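Speaker notes - "The Table in the Middle of the Room"
Talk for the Dunville makers' evening, January. Slot is 46 minutes including questions, so keep moving.

Opening (no slide yet)

Hello everyone, thanks for coming out on a cold night. Wait for the chairs to stop scraping. Mention that the tea is at the back and the biscuits are for everyone, so please take one on your way past and not on your way past three times.

I want to talk about tables tonight. I know! But I've spent more of my life leaning on worktops than I have sitting on sofas, and I suspect a lot of you are the same. You solder on them, sew on them, wrap parcels on them, eat your lunch on them when you shouldn't. And most of us picked ours by accident. It was there when we moved in, or it was cheap, or somebody's aunt was getting rid of it.

Ask for hands: who chose their worktop on purpose? (Usually a handful. If it's lots, skip the next bit and go straight to height.)

How I got here

My first one was a door. A proper old door on two trestles, with the hole for the handle still in it, and I lost more screws down that hole than I care to remember. I used it at Trustach when we were still in the little unit by the river. Then came the white one, which I was very proud of for a fortnight, and after that it showed every pencil mark and every drip of coffee - and I drip a lot of coffee.

Pause here, drink water.

What I learnt from the white one is that a top can be lovely and still tire you out. By late afternoon with the lamps on I was squinting. White paper on a white table is a nuisance too. I'd put a sheet down, look away, and spend a minute patting about for it.

Height

Do the elbow thing. Get everyone to stand up and bend their arms as if they're about to knead bread. Wherever your hands are, drop down a bit, and that's a good height for standing jobs. Fiddly work wants to be higher. Heavy work wants to be lower. It gets a laugh when the tall people look at the short people, so leave time for it.

My own is on blocks. They are ugly blocks. I raised it 60 millimetres one evening and my back stopped grumbling within the week, so the blocks are staying.

Colour and pattern

This is the part I get the most letters about (well, emails). Plain dark tops are kind on the eyes but they show dust like nothing else. Plain pale tops show everything else. A pattern forgives you. Marble patterns, speckles, anything with a bit going on in it - crumbs and small scuffs just melt away.

The catch is that small dark things melt away too. Black screws, black cable ties, the cap off a pen. I once bought a second set of black washers when the first set was right in front of me. So if most of what you handle is black, think about that before you fall in love with a moody grey top. Or do what I do and keep a sheet of white paper handy, and put the little bits on that.

Next slide is a dark grey marble-patterned top with a white sheet on it and plenty of black kit above. Give people a moment to look, and ask the back row what they spot first. Point out the two silver screws, they stand out nicely against all that black.
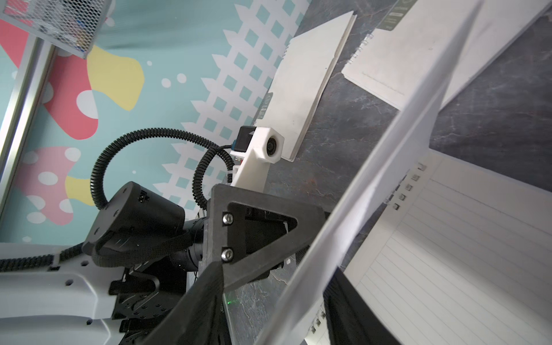
Cables and clutter

Right, cables. Anything that hangs over a worktop will find your mug sooner or later. Corrugated sleeving is my favourite for bundles that have to bend, it keeps them together and it curves instead of kinking. Let it have a generous loop. I see people pull everything tight because it looks tidy, and then they wonder why the plug end gives up.

The Nomura clips are the ones I pass round at this point. Don't forget to get them back, last time I came home with two. They stick underneath the edge and they hold three thin leads or one fat one.

Cleaning

Warm water, a drop of washing-up liquid, a soft cloth. That's really all I do. Dry it afterwards or a dark top goes streaky and you'll be cross with it all evening. Clear everything off first, all of it, even the heavy stuff if you can shift it - I wiped round things for a whole winter and ended up with a sort of tide mark in the shape of my vice.

Hetero wipes are fine for a quick go between jobs. Test a corner.

Questions

The one that always comes up is cutting mats. Yes, get one, and get it bigger than you think. If somebody asks about glass tops, tell the story about the dropped hammer, but only if there's time.

Handouts are by the door, 71 printed. Lights off, blinds up, kettle emptied before I hand the key back.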